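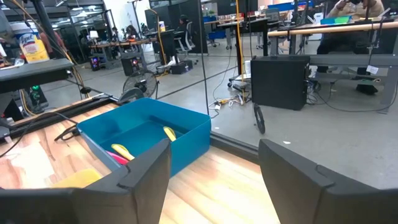

Slide 1: Teal bin, yellow-handled scissors, wipes on the shelf

Shared Supplies, Less Searching – speaker notes
Nurhan Dönmez, Latholm office, September 17, 2025

Say hi, wait for the stragglers, leave the slide up.

I love this bin! Open top, bright color, and you can spot the yellow handles from your chair. Ask the room: where are the scissors at your own table? Give them time, people always laugh and then start arguing.

Tell the Clernness story. We had 25 drawers there, all labeled, lovely labels (I made them myself, took me a whole weekend), and people still walked over to the next team to borrow scissors. We swapped the drawers for open bins on the tables and the borrowing pretty much stopped.

Main points, take them slowly:
Open bins for anything you grab more than once a day.
Strong colors. Yellow on teal is great, gray on gray gets lost.
Handles up where there's room – at least facing you.
Small stuff goes in a cup inside the bin or it sinks to the bottom.
Wipes on a shelf close by, so the table gets a quick once-over.

If there's time: cables. Somebody will ask about the floor. Say yes, same idea, one home for the power strips, and Part 2 is all about that.

Hand out the blank bin cards. Everybody picks one table to try by Friday. Room 1116 is ours until noon, so stay and chat!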